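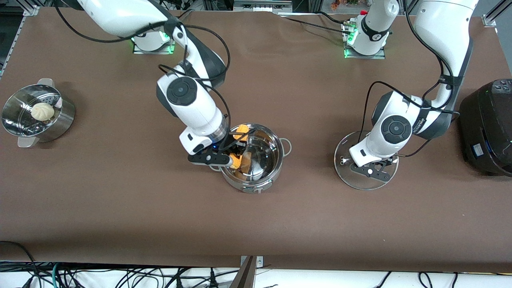 The Rosik Two-Arm Recording Bench is a complete station for collecting demonstrations, the kind of by-hand examples that a learning system needs plenty of before it can do anything useful on its own. You get the table, the two arms, the leader handles, the cameras, the recording computer and the software we use ourselves every day, all of it set up to work together before it leaves our shop in Remville. We are fond of kitchen work for showing what the bench can do, and you'll find a lot of it on our site, mostly due to the fact that pots and lids are so wonderfully awkward. A round glass lid lying flat on the table, with one small metal knob to get hold of, will teach you more about your gripper in an afternoon than a week of stacking blocks, and if the other arm is already down inside a shiny steel pot at the time, well, then you have a proper two-handed job to record!

What it's for

Most of the people who buy a Rosik have already tried to build one. They have a pair of arms, a few webcams, and a folder of recordings in which the left camera runs a little behind the right one, and they would like to stop thinking about that and get on with the collecting. If that's you, welcome, you're in good company. We were those people too, and the first bench was put together by Vlastimil Bednárik for our own use, with no plan at all to sell it.

The idea is simple enough. A person sits at the leader handles and does a task, and the two arms on the table follow along. While they do, the bench writes down everything: the joint positions of both arms, how far each gripper is open, the pictures from every camera, and the commands coming from the handles, all stamped by the same clock. When the task is done, the operator presses a pedal, says whether it was a keeper, and resets the table for the next one. That's one episode. Then you do it again, and again, and (I'm sorry to say) again.

What comes with it

Workbench with a matte brown table cover, aluminum frame and leveling feet
Two follower arms, mounted side by side along the far edge
Two parallel grippers, plus a spare set of fingers
Two leader handles with adjustable grip
One overhead camera, one side camera and two wrist cameras, with mounts
Recording computer with screen, keyboard and two foot pedals
Emergency stop on a long lead
Calibration board and carrying sleeve
Printed setup guide and the operator's booklet

Pots, bowls, lids and groceries are up to you. We used to include a box of household objects, but customers always wanted their own, and the box mostly ended up in the break room.

The table

People ask about the cover more than you would think, so let me go on about it for a minute. It's a plain, dull brown, stretched over the top of the bench, and we chose it after trying a good many others. White tables washed out under the lights and swallowed up anything pale, like a dish or a steamed bun. Black ones hid the gripper fingers. Brown sits nicely in between for the sort of objects most people put on it, and a matte finish keeps the glare down, which matters when half of your props are stainless steel and already throwing reflections of the arms in every direction. The cover will crease a little with use. That's fine, and we'd even leave it be -- a learning system that has only ever seen a perfectly smooth table can be thrown by an ordinary one. It wipes down with a damp cloth, and replacement covers are sold singly.

Cables run along the back of the table and down to the shelf below. We won't pretend they look pretty down there. There are a lot of them, and you'll want to keep them reachable for the day you swap a camera, so please resist the urge to tie everything into one tight bundle. Ah-rin Yoo did that on our second bench and we are still teasing her about it.

The arms and grippers

Both arms reach the whole middle of the table, and there's a generous area where they can work together on the same object. That shared area is where the interesting recordings come from: one arm steadies a pot and the other lifts something out of it, or one holds a bowl at a slant for the other to scrape. Single-arm tasks are perfectly welcome too, and you can park either arm from the software and record with the one.

The grippers are simple two-finger ones. We've been asked for hands with more fingers, and we may get there someday, but two fingers are easy for an operator to understand after a few minutes and very easy to repair. The fingers come off with a hex key. Keep a close eye on the pads if you work with glass or polished metal, as a worn pad slips long before it looks worn.

Recording software

Han is the program that runs the bench, and it comes installed. You make a task, give it a name and a sentence or two of instructions, and Han shows those instructions to the operator at the start of every episode. It can also suggest a starting layout, so that the pot isn't in the same spot every time. I'd urge you to use this feature! Left to ourselves, we all put things back where we found them, and then the recordings come out looking like twins.

Each episode is saved in its own folder, with the video and the arm data side by side and a short text file giving the task, the operator's initials and the outcome. The formats are open ones and described in the guide. Nothing is sent anywhere unless you set it up that way, and the bench is quite happy with no network at all.

After every session Han goes through the new episodes and flags any with dropped pictures, clocks that have drifted, or an arm that stopped reporting. During our acceptance run we record 1000 episodes on each bench before it ships, using our own operators, and we send you the full log with the delivery. On the bench that went out most recently, 997 passed the check, and the log shows what was wrong with the others.

Keep your failures, please

This is advice more than a feature, but it belongs on the page. Han lets you mark an episode as good, failed or discarded, and new teams tend to discard far too much. A lid that was fumbled and then picked up properly is a lovely thing to have on file. Save "discarded" for the times when someone walked through the table area or the pedal was pressed by mistake. Mal-soon Byun wrote the operator's booklet, and her chapter on this is the best part of it, with plain guidance on what counts as a fumble and what counts as starting over.

She also has strong views on rest. Operators should swap out well before they feel tired, and a chair that fits matters as much as any setting in the software. Young teams skip that chapter. They come back to it.

Setting up

The bench arrives in crates with the arms packed separately. You'll need two people, a level floor and a regular grounded outlet, with walking space on all sides. Assembly takes a morning for most buyers, and calibration is a matter of holding the board where the screen tells you to hold it. If you get stuck, Magnus Nisbet handles setup calls and is very patient, even with those of us who put the overhead mount on backward.

Food and liquids

Dry and damp foods are fine on the table. The arms are not sealed, so keep anything that splashes well away from the wrists, and don't record with boiling water or a lit burner. Appliances such as rice cookers may be used as props, opened and closed and filled with cold things, but leave them unplugged during recording.

Ordering and delivery

Benches are built to order by Kosier in Remville. We have 18 build slots open for the coming season, with the first deliveries in February, and orders placed by December 10, 2018 will go into that first group. The warranty covers the arms, grippers and computer for up to 31 months, and pads, covers and pedals are treated as wear parts.

Prices depend on shipping and on whether you'd like the extra side camera, so write to us and So-yul Bang will put together a quote. Do tell her what you're hoping to record. She'll ask anyway, and it helps us pick the right pads and camera lenses for your bench. If your task is an unusual one, mail us a sample of the object (nothing perishable, please) and we'll try it on our own table and send you the recordings along with the quote.

Spare parts

Gripper fingers, pair
Gripper pads, pack
Table cover, brown
Wrist camera with cable
Foot pedal
Leader handle grip, small or large
Calibration board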